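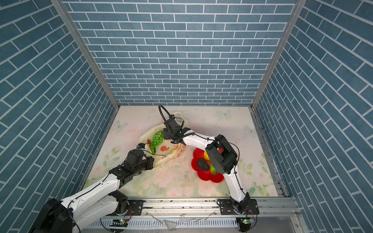 Putting groceries away is a wonderful test for a robot. A thin plastic bag changes shape every time something touches it. Grapes slide. A plate is right there waiting, and the two arms have to share a small floor without bumping elbows. If you want to see how far two-armed handling has come, skip the factory videos and go watch somebody try to get toy fruit out of a shopping bag.

I spent a day at Plurnuder's shop in Brorham doing just that, and I came home excited about something I never expected to care about: the rulebook.

Plurnuder calls it the Bench Code. It runs to 20 pages, it was written by the people who run the cells, and it covers the kind of work that usually slips between the big industrial safety standards and plain common sense. Small arms, light loads, soft objects, people leaning in every few minutes to reset the toys. An arm that size won't flatten anyone, but it can pinch a finger hard, and it can certainly ruin a week of recordings.

The first chapter deals with mounting, and it's strict. Both arms go on one rail, bolted through a plate, and the bolts get checked at the start of each shift. An arm that has shifted a hair on its mount still looks fine and still moves fine. Then it starts missing the bag handle, and people spend the afternoon blaming the software. The crew in Brorham told me they had lived through that one more than once before the rule went in.

Then come cables. Every cable that rides on an arm needs enough slack for the full reach and no more, and you test it by driving the arm slowly to its farthest corners with the gripper empty. I love this rule. It takes a couple of minutes, it's kind of fun to watch, and it catches the loop that would have snagged on the other arm right in the middle of a good run.

The section on two arms working together is where the Code really gets good. One arm is named the holder and the other the worker before anything moves. The holder takes the bag handle, lifts until the opening stands up, and stops. Only then does the worker go in. If the roles need to swap, both arms back off first. You could call that slow, and a few people at Julel, who adopted the Code last August, did call it slow. They stuck with it anyway. Over their first 3,000 runs under the new rules they logged 59 stops, and only 8 of those came from one arm touching the other. The old logs weren't kept well enough for a fair comparison, which tells you something about the old logs.

There's a page on backgrounds too, and it's my favorite. Printed walls and patterned mats are welcome! Real kitchens have tile and flowered tablecloths, and a system that has only ever met plain gray may get lost the first time it meets a rose. What the Code asks is that you write down which walls and which mat were used, and that you don't swap them halfway through a set.

Housekeeping gets a page of its own. Sweep the mat between sets. Keep loose wrap and packing film away from the rail. Circuit boards should be covered or set well clear of hands and spills. These are the rules people skip first, and the Code's authors know it, so they put the cleaning list on the same sheet as the startup list. You sign once for both.

Hands are handled simply. No reaching past the rail until both arms are parked and the operator has said "parked" out loud. Thepsuriya, a smaller outfit that builds cells for schools, went one step further and added a reply, so the second person has to say it back. Plurnuder is thinking of borrowing that for the next edition.

What won me over is how readable the whole thing is. No clause numbers four levels deep, no page of definitions before you reach the first useful line. You can read it over lunch and use it that afternoon. The next edition will add a chapter on thin plastic, including how worn a bag can get before it should be thrown out. The draft still has three different answers to that question, and the arguing, I'm told, has been terrific.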